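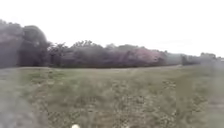
Cabral Audio releases Rustia 4 small-format monitor controller

GELLIMBRIDGE: Cabral Audio has released the Rustia 4, a passive desktop monitor controller for project studios and edit suites. It replaces the Rustia 2 and ships to dealers in October.

The Rustia 4 takes two balanced stereo inputs and feeds either of two pairs of loudspeakers. Level is set by a stepped attenuator built from discrete resistors, in place of the dual-gang potentiometer used in the earlier model. Channel matching is held at every step, so the centre image does not shift at low listening levels.

"The old unit tracked well from the middle of its travel upward," said Violeta Ledesma, design engineer at Cabral Audio. "Most people mixing in a spare room work well below that. We moved the useful range to where the knob is normally left."

Each loudspeaker output has its own trim, set by a recessed screw on the rear panel. Mono, dim and mute are on latching switches with sealed contacts. The dim depth is adjustable and can be set as far as 14 dB. As the signal path is passive, no power supply is needed, and the unit adds no gain. Cabral Audio recommends keeping cable runs between the controller and powered loudspeakers under seven metres to avoid loss of high frequencies.

All audio connectors are balanced quarter-inch jacks. An optional rack tray holds two units side by side.

Beta testing was carried out at Bollby Studios, where Olumide Iyamu used a pre-production unit for dialogue editing and music mixing. Two changes followed: the mute switch was moved away from the input selector, and the panel lettering was enlarged.

The Rustia 4 comes in grey or black and carries a warranty of seven years. Rustia 2 owners may continue to order replacement switches and knobs through the service department. Dealer pricing is available on request.

Media contact: Amancay Gallardo, Cabral Audio, Gellimbridge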